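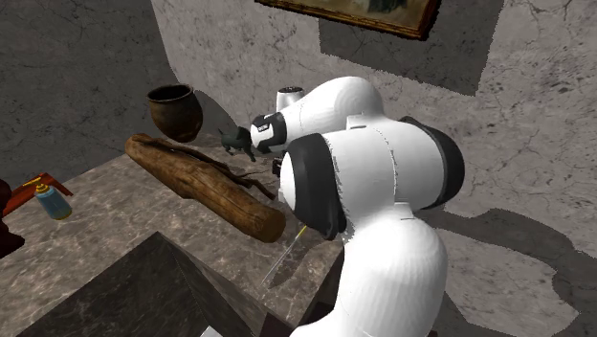
Lurkport: Simulated Tabletop Scenes for Robot Manipulation
Gallery and notes

Lurkport is a research project of the Georgiev Laboratory at Flarton. It asks how far a robot arm can be prepared for cluttered tabletops by training in simulation alone, and which parts of a simulated room need to vary for the training to carry over to a physical arm. This page gathers the rendered scenes and the notes that accompany them. It is intended for visitors, students and partner groups who wish to see the material before requesting the data. The notes are arranged by theme and may be read in any order.

Scenes are produced with Mirnero, the laboratory's own scene generator. The project is led by Fulgencio Beltrán. Itzel Robles is responsible for the object library and for the evaluation on the physical arm.

The arm
A single arm model is used throughout the collection. Its geometry is fixed, and its starting pose is drawn afresh for each episode, within limits that keep the gripper above the tabletop.

The arm often stands between the viewpoint and the objects it is meant to reach. Scenes of this kind were kept in the training set. An earlier version of the generator rejected any view in which the arm hid part of the target, and the policies trained on it tended to stop when their view was blocked during an approach.

Tabletops and stone
Tabletop surfaces are taken from a library of marble, stone, timber and plain painted finishes. The marble and stone finishes were added in the second round of work. Veins and speckles produce strong edges that have nothing to do with the objects resting on them, and the first segmentation model frequently mistook a vein for a thin object.

The same finishes may be assigned to walls and floors. Mirnero makes no attempt to furnish a plausible room. A kitchen object may be placed in front of cracked plaster, and a garden object may be placed beneath a picture frame.

Objects
The library holds 217 objects. They include vessels, bottles, tools, figurines, blocks, pieces of wood and a number of shapes with no everyday name. Each is supplied with a mass, a friction value and a simplified collision shape, all of which can be varied within a range set by the library editor.

Objects are chosen for a scene without regard to whether they belong together. The laboratory tested themed groupings (workshop, kitchen, desk) and found that policies trained on them relied on the company an object kept. A bottle was found more reliably beside a cup than beside a branch. Mixed groupings removed most of this effect.

Thin and forked shapes
Branches, rods and similar shapes remain the most difficult part of the library. A forked branch offers many possible grasps, few of them stable, and its collision shape must be simplified a good deal before the simulation will run at a useful speed. Two simplifications are provided for each such object. The coarser one is used in training and the finer one in evaluation.

Translucent objects are rendered without refraction in the standard setting. A slower setting with refraction is available, and was used for the final evaluation only.

Figurines
Small figures of animals were included at the suggestion of Itzel Robles. Their legs and raised heads give narrow contact areas, and they topple readily when the gripper arrives from the side. They proved to be a good early indicator of trouble in the approach stage: a policy that knocks over figurines will generally disturb other objects as well, although the disturbance may be too small to be counted as a failure.

Neighbouring objects
Placement is random, subject to a minimum distance between collision shapes. In the first round this distance was generous and the resulting tables were too easy. It was then reduced in stages. At the smallest setting objects may stand almost against one another, and the gripper must either enter from above or move a neighbour aside.

Moving a neighbour is permitted. It is recorded separately — the episode counts as a success if the target is lifted and held, but the displacement of every other object is logged and reported beside the success rate.

Walls and hanging pictures
Framed pictures and other wall fittings are placed as distractors. They are never targets. Their value lies in teaching the perception model that a rectangular outline with strong contrast is not necessarily something that can be picked up. Removing them from training had little effect on simulated results and a clear effect on the physical arm, whose room contains shelves, notices and a window.

Light and shadow
Each scene has one principal light and a variable amount of fill. The direction of the principal light is drawn at random, so that the arm's own shadow may fall on the table, on the wall or on the floor. Shadows are computed at a reduced resolution during training in order to save time, and their edges are accordingly coarse.

The laboratory had expected coarse shadows to be harmful. A comparison was made with 400 scenes rendered twice, once with coarse shadows and once with fine ones. Policies trained on the two sets could not be separated on the physical arm, and the coarse setting was retained. Removing shadows altogether was a different matter. Those policies misjudged the height of the gripper above the table and often closed it too early.

Viewpoint
The viewpoint is varied in height, distance and direction. No requirement is made that every object be fully in view. Objects at the margin are common in practice, and a policy that has seen only well-centred tables will tend to ignore them.

Where the target itself is partly out of view, the policy is allowed to move the arm for a better approach but cannot move the viewpoint. This restriction matches the physical arrangement at Flarton, in which the camera is fixed to the wall.

Evaluation in simulation
The simulated evaluation consists of 1,138 episodes built from object arrangements that do not occur in training. Every policy is given the same episodes in the same order, with the same starting poses. An episode ends when the target has been lifted and held, when it has left the table, or when the time allowance has been used.

Results are reported by object group. An overall figure is given for convenience, but visitors are asked not to quote it without the breakdown, as it is dominated by blocks and vessels and conceals the performance on thin objects.

Evaluation on the physical arm
The physical evaluation uses 19 objects selected to match items in the library. It was completed in February. No images from the physical room were used in training, and no adjustment was made to the policy between simulation and the physical trials.

The main result may be stated briefly. Variation in surfaces and in viewpoint accounted for most of the successful transfer. Variation in object colour contributed less than expected, and variation in lighting mattered chiefly through the presence of shadows. Vessels and bottles transferred well. Forked and very thin objects did not, and the failures there were mostly failures of contact: the target was located correctly and then slipped from the gripper.

Fulgencio Beltrán has proposed that the next round concentrate on friction and on the shape of the gripper pads, leaving the visual side of the generator largely as it is. Some members of the group would prefer to extend the library first. Both lines of work have been costed.

Known faults
Visitors who examine the renders closely will find faults. Textures repeat on large walls. Simplified collision shapes do not always agree with the visible surface, so that contact may occur slightly before or after it would appear to. Certain viewpoints place a large object directly in the foreground and leave little of the table visible. A list of affected scenes is kept with the data, and corrections are welcome.

Faulty scenes are removed only where the physics is at fault. Those that are merely awkward to look at remain in the collection.

Use of the renders
Renders from this gallery may be reproduced for teaching and for non-commercial research, with acknowledgement to the Georgiev Laboratory. Requests for the scene files, the object library or the evaluation episodes should be made in writing to the project office and should state the intended use. The generator itself is not yet available outside the laboratory — documentation is in preparation, and partner groups will be notified when it is ready.

Groups wishing to contribute objects to the library should contact Itzel Robles before preparing any models. Contributions must include the mass of the original object and a statement of who holds the rights in the model.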